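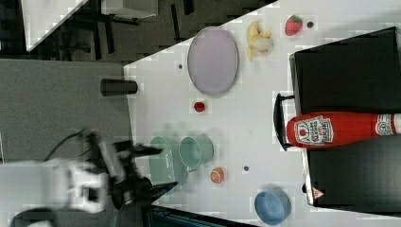
Lavender plate, banana, one strawberry

I've been trying to learn to eat breakfast again, which sounds silly for a woman of 51, but there you are. For years it was coffee standing up and then nothing until noon, and by eleven I was a bear (ask Marijke, she sat across from me for most of it!).

It started when I stayed with Viera in Vendville last March. She gets up at a perfectly unreasonable hour, puts the radio on low and sits down for 15 minutes with bread, butter and whatever fruit is in the house, and she won't talk about anything serious until she's done. By the second morning I was sitting there too, and by the end of the week I didn't want to go home.

So now I set the alarm a little earlier. Some days it's oatmeal, some days toast with the plum jam Anselmo sends, and on Sundays I make eggs and let the whole thing drag on until 9 or so. I've missed plenty of mornings, mostly Mondays. The bread is still a problem, as my last two loaves came out like doorstops, so if you have a rye recipe that forgives a heavy hand, please leave it in the comments.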